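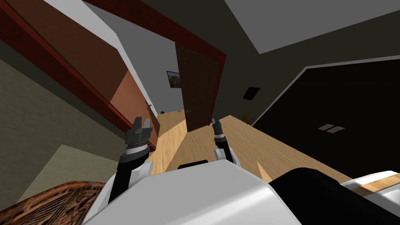 Viltora Releases Risley 2, a Home Simulation Package for Two-Armed Mobile Robots

New version adds furnished hallways, hinged doors and a tilted-camera test mode

WATERWOOD – Viltora today released Risley 2, the second major version of its simulation package for teams that develop two-armed robots for use in homes. The release covers movement through hallways and doorways, opening and closing of hinged doors, and approach to cabinets and other storage furniture. It is available in November to current license holders and to new customers.

Risley 2 ships with 34 furnished home layouts. Each layout is a connected set of rooms and corridors with its own floor material, wall finish, lighting and furniture. Doors are separate moving parts with a set hinge friction and a stop angle, and both values can be changed from the task file. Cabinet knobs and handles are modeled as graspable parts with their own contact surfaces.

The default robot is a two-armed torso with a parallel gripper on each arm. Arms are controlled separately or as a pair. Customers can replace the default model with their own robot description file, provided that joint limits and collision shapes are defined.

Camera and viewpoint

Camera placement was the most frequent request from users of the first version. Risley 2 allows any number of cameras to be attached to the robot or fixed in a room. A camera mounted behind the torso keeps both arms in view while the robot faces a doorway, and its roll and pitch can be set to any angle. Steep tilt settings are included so that teams can check whether a vision model still finds door edges, floor boundaries and handles when they do not line up with the image.

"A policy trained only on level views tends to fail when the mount shifts," said Glória Azevedo, product lead for Risley at Viltora. "We made tilt a parameter of the task. It is sampled with lighting and furniture position, and it is written to the log with them."

Doorway tasks

The doorway task group contains 13 tasks. They include passing through an open door with both arms extended, pulling a door toward the robot, and pushing a door with one arm while the other stays clear of the frame. Contact between the arms and the door, the door frame or nearby furniture is recorded by link and by force. A run can be set to stop at first contact or to continue and report the total.

Kenji Haddad, who leads the physics group, said door contact took up most of the development schedule. "The swing of the panel and the reach of the forearm share the same space. The solver has to handle both at a time step that customers can afford to run."

Performance and requirements

Physics runs at 400 steps per second of simulated time in the default setting. A lower setting of 200 is provided for early training, where contact detail matters less. Rendering is independent of the physics rate and can be turned off. Risley 2 runs on Linux workstations and on rented servers, with or without a display. Task files from the first version load without changes, except for those that use the old drawer model – these must be passed through the converter supplied with the package.

Support and licensing

Licenses are sold by the seat or by the site. Both include the full set of layouts, the task editor and the logging tools. Installation and training are provided by Sampaio, Viltora's service partner, under a separate agreement. Academic groups may apply for a reduced rate.

Customers with an active support contract receive Risley 2 at no added charge. Layout source files are offered as an option for teams that need to edit walls, doors or furniture.

Press contact: Welington Aguiar, Viltora, Waterwood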